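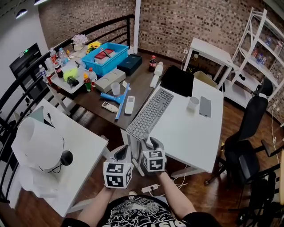

Page last changed: December

Food and Nutrition, Unit 2: What a Fiber Claim Is Worth
Handout for the evening section. Notes by Ginette Hoarau.

Read this before class and bring the wrapper from any bread or cereal you have at home. Store brand is fine.

Where we left off
Last time we looked at protein bars and how a serving size can be shrunk until the sugar looks small. Fiber claims work in the other direction. The maker wants a big number, so the serving grows, or something is added that counts as fiber on paper.

Terms to know
Soluble fiber: takes up water and forms a gel. Oats, barley, beans, apples.
Insoluble fiber: does not dissolve. Wheat bran, vegetable skins, many whole grains.
Added fiber: taken out of one food, or made in a plant, and put in another. Chicory root fiber (inulin) is the one you will meet most often. Some added fibers have decent studies behind them. Others have a small study, paid for by the seller, and a nice leaf on the box.

"Whole grain" and "high fiber" are separate claims. Brown rice is a whole grain and has less fiber than most people guess. "Multigrain" only tells you there is more than one grain in it, and they can all be refined.

Worked case: the Garnham loaf
Garnham is the bread we used in the fall. The front says "14 grams of fiber." The back gives that figure for 2 slices, and the third ingredient is chicory root fiber. Does it do for you what a bowl of lentils does? I doubt it, and the wrapper offers no reason to think so. Lentils also bring protein, iron and folate. Benoît Caron, who teaches the other section, is kinder to this loaf than I am – his point is that people who won't eat lentils may still eat toast. Fair enough, but then it should be priced like toast.

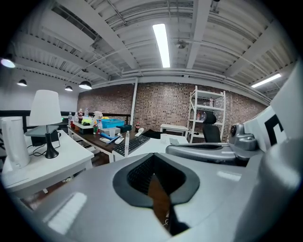

Reading a fiber study
Our second case is the Uko drink powder. The leaflet cites a trial with 1067 people, which sounds solid until you ask what was measured. They filled in a form on how full they felt. Nobody's cholesterol was tested, yet cholesterol is in the headline.

Ask of any study:
What did the other group get?
How long did it run?
Was the result something that matters, or a feeling on a scale?
Who paid?

A large sample does not fix a weak question. I would take a small, careful trial over 1000 forms.

For next class
Copy the first five ingredients from your wrapper and underline any added fiber. Write one paragraph on whether the front of the package matches the back. If you think it does, say why – I am willing to be persuaded, though it hasn't happened often.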